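Talisura (Software)

Talisura ist eine Software zur Aufbereitung, Segmentierung und Prüfung von Aufnahmen zweihändiger Greifbewegungen. Sie wird eingesetzt, um aus Videos handgeführter Greifer Trainingsdaten für lernende Robotersteuerungen zu gewinnen. Die erste Fassung schrieb Aurelia Bühler; seit Version 7 liegt die Pflege bei ihr und Damian Mayrhofer gemeinsam. Der Name hat nach Angaben der Entwickler keine Bedeutung.

Aufbau

Das Programm besteht aus einem Importmodul, der Segmentierung und einem Prüfwerkzeug mit grafischer Oberfläche. Beim Import werden die Videoströme beider Greifer auf eine gemeinsame Zeitachse gelegt. Die Kameraposen schätzt ein visuell-inertiales Verfahren. Zu jedem Zeitpunkt speichert Talisura die Pose, die Öffnungsweite der Backen und einen Verweis auf das Bild. 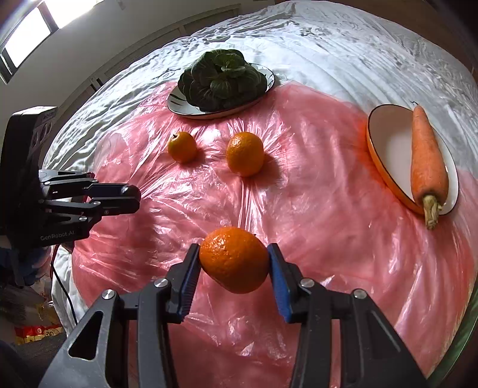 Glänzende Folien und zerknitterte Stoffe erschweren die Posenschätzung, weil sich Lichtreflexe mit der Kamera verschieben und als falsche Merkmalspunkte in die Rechnung eingehen. Talisura verwirft solche Punkte anhand ihres Reprojektionsfehlers. Der eigene Greifer wird im Bild maskiert; für den zweiten, der nur zeitweise ins Blickfeld ragt, berechnet das Programm eine bewegliche Maske.

Segmentierung

Die Aufnahmen werden in Anfahren, Greifen, Transport und Ablegen zerlegt. Maßgeblich ist der Verlauf der Öffnungsweite, ergänzt durch einen Kontaktklassifikator. Jede Seite erhält eine eigene Spur — die Abschnitte dürfen sich also überlappen.
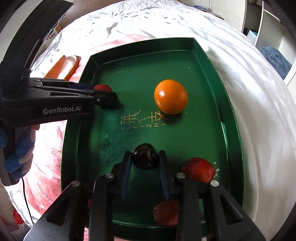 Objekterkennung

Die Erkennung kleiner Früchte gilt als schwierigster Teil. Rote, runde Objekte werden leicht verwechselt, vor allem wenn ein Finger sie teilweise verdeckt. Regula Wieser ergänzte deshalb eine Verfolgung, die Objektkennungen auch über kurze Verdeckungen hinweg beibehält. Aufdrucke auf einem Tablettboden werden als Teil des Untergrunds behandelt.

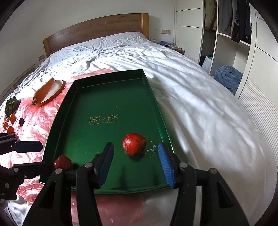 Testdatensatz

Zum Programm gehört der Datensatz Jita mit 1.921 Episoden, von denen 1.556 für das Training vorgesehen sind. Die übrigen dienen der Auswertung. Enthalten sind vor allem Umräumaufgaben mit Obst, Gemüse und Geschirr in Wohnräumen.

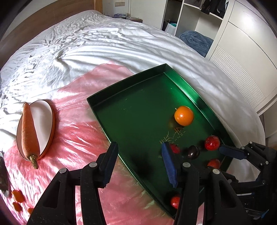
Episoden mit mehreren gleichartigen Objekten auf engem Raum sind gesondert gekennzeichnet. Bei ihnen prüft ein Mensch die Zuordnung, bevor sie in den Export gelangen. Fällt die Posenschätzung in mehr als 15 aufeinanderfolgenden Bildern aus, wird die Episode gesperrt und muss neu berechnet werden. Die Exportschnittstelle Nasteo überträgt die freigegebenen Daten in ein spaltenorientiertes Format, wahlweise mit absoluten oder relativen Posen.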